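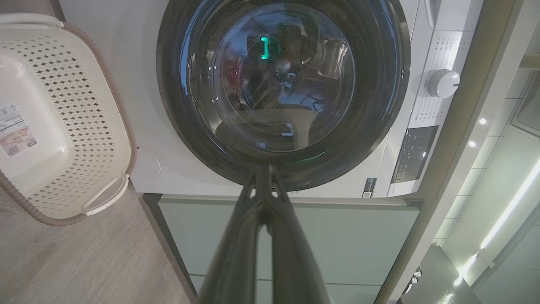
The front-loading washer in the Mirkstead laundry room stands on a pale green base.

Condden opens laundry room at Mirkstead

10th March – Housing provider Condden has opened a laundry room at Mirkstead, its building of 132 apartments. Residents can use it at any hour with their front door key.

The washer sits on a cabinet base, with its program selector and buttons to the right of the door. A wash costs 2 dollars, paid through the residents' account. Detergent is not supplied.

"People asked for a place to wash close to home, and we had the space," said Nighat Rind, housing manager at Condden. "It is a simple room and it should stay that way."

Laundry baskets are kept in the room for residents to borrow. They should be left on the floor by the machines after use – not taken upstairs. 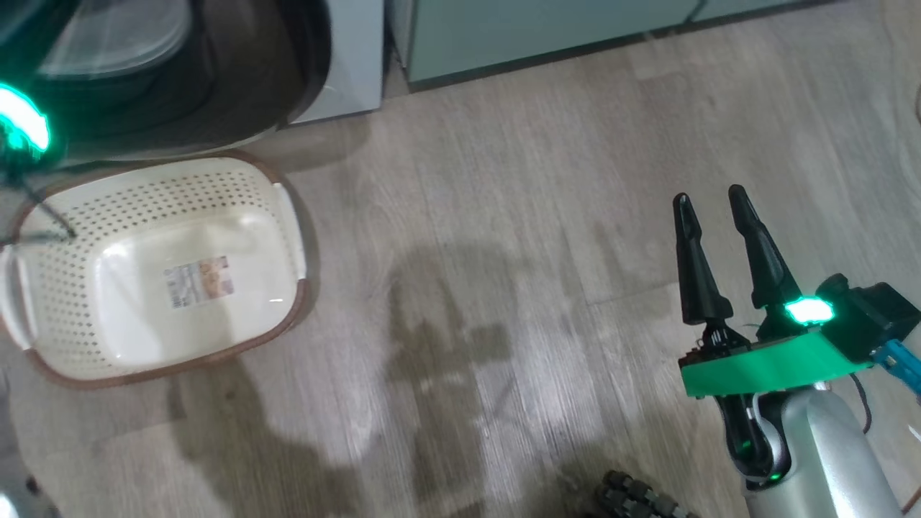

A cream laundry basket with a brown rim on the wood-effect floor.

Grernerari fitted the room over six weeks. Site lead Caradog Phillips will show residents how to use the machines at two sessions in April. Times will be posted in the lobby.

Press contact: Gopinath Chacko, Condden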